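Caixa plástica grande como canteiro na varanda: quantos furos e que terra usar?

Hiếu Tiêu
Mar 10, 2021

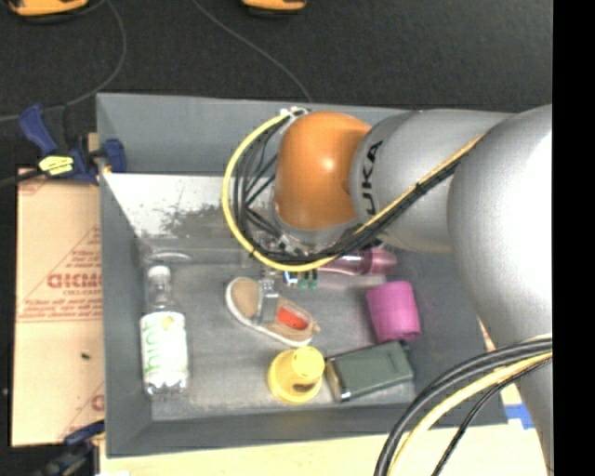 Oi, pessoal! Estou empolgadíssimo para começar uma horta na varanda e queria plantar tudo em caixas plásticas grandes, daquelas de armazenagem, em vez de comprar um monte de vasinhos. Já fiz manjericão em garrafa cortada e deu tão certo que minha sogra levou metade (e pediu mais!). Agora quero subir de nível: alface, rúcula, salsinha, cebolinha e, se der, um ou dois pés de tomate cereja.

Minhas dúvidas são as seguintes. Primeiro, a drenagem. Li num lugar que basta furar o fundo, em outro que é melhor furar a lateral bem embaixo e deixar uma reserva de água. Qual dos dois funciona melhor em varanda coberta, que pega sol só até o meio da manhã? Segundo, a terra. A loja aqui do bairro tem um substrato pronto chamado Cliltier e também húmus da marca Primis, e eu não sei se misturo, se uso puro ou se coloco areia no meio. Terceiro, o peso. Moro no sexto andar de um prédio antigo e a caixa que eu quero leva 100 litros. Isso cheio de terra molhada deve pesar bastante, né? Penso em pôr três, encostadas na parede.

Ah, e posso plantar o tomate junto com as folhas ou é melhor separar? Qualquer dica vale, inclusive de quem já errou. Obrigado desde já!

Nghĩa Hoàng

Que projeto gostoso, Hiếu! Cultivo em caixa há bastante tempo e não volto para vaso pequeno de jeito nenhum - a terra segura umidade por muito mais tempo e as raízes agradecem.

Sobre a drenagem: na sua varanda eu furaria o fundo. A reserva de água lateral é ótima para quem tem sol forte o dia inteiro, mas com sol só de manhã e cobertura em cima a terra demora a secar, e aí a salsinha amarela e a alface apodrece no pé. Uso broca de 8 mm e faço uns doze furos espalhados, com alguns a mais perto dos cantos. Fure devagar, com um pedaço de madeira apoiado por baixo, que o plástico trinca fácil. Depois levante a caixa do chão com dois sarrafos ou tijolos deitados, senão os furos ficam tampados pelo próprio piso.

No fundo ponho uma manta de drenagem (um pano velho de algodão quebra o galho por uma temporada) e vou direto para a terra. Antigamente eu colocava uma camada grossa de argila expandida e parei. Ocupava espaço e eu não vi diferença nenhuma na colheita.

Para a terra, minha mistura é:

duas partes de substrato pronto
uma parte de húmus de minhoca
meia parte de areia grossa de construção, lavada
um punhado de farinha de osso para cada caixa

O Cliltier eu não conheço, mas qualquer substrato para hortaliças serve. Abra o saco e aperte um pouco na mão: se formar uma bola dura, ponha mais areia.

O tomate eu separaria. Ele come muito, faz sombra nas folhas e quer mais sol do que você tem. Se quiser tentar mesmo assim, dê a ele uma caixa só dele, bem no ponto mais claro, e semeie agora para ver no que dá. Já as folhas vão adorar a chegada do tempo fresco. Em maio minhas rúculas ficam uma beleza, macias e sem aquele amargor de verão!

Plante a cebolinha na borda da frente. Você vai cortar toda hora e não precisa se debruçar sobre o resto.

Cường Lý

fura o fundo e pronto. eu deixei sem furo uma vez achando que era só regar pouco, choveu de vento três dias e virou sopa. perdi tudo, até a hortelã, que eu achava que era imortal

tomate cereja na minha varanda da manhã deu, mas deu pouquinho. valeu pela farra

Lợi Cù

Ninguém falou do peso ainda, então lá vai. Substrato leve encharcado chega perto de 1 kg por litro, e se tiver bastante areia passa disso. Três caixas dessas cheias até a boca dão aproximadamente 300 kg, fora as plantas e você mesmo ali em cima regando. Em prédio antigo eu perguntaria ao síndico qual é a carga prevista para a varanda antes de encher qualquer coisa. Se ele não souber, um engenheiro precisa olhar.

Dá para aliviar bem: folha e tempero não precisam de caixa cheia. Com um palmo de terra a alface e a rúcula crescem felizes! Também dá para trocar a areia por perlita ou casca de arroz carbonizada, que pesam quase nada. E distribua as caixas ao longo da parede do apartamento, longe do guarda-corpo.

Outra coisa: monte no lugar definitivo. Eu enchi a minha no meio da sala, toda animada, e depois tive que tirar a terra de pazinha para conseguir arrastar até a varanda. Boa horta, e conte para a gente como ficou a primeira salada!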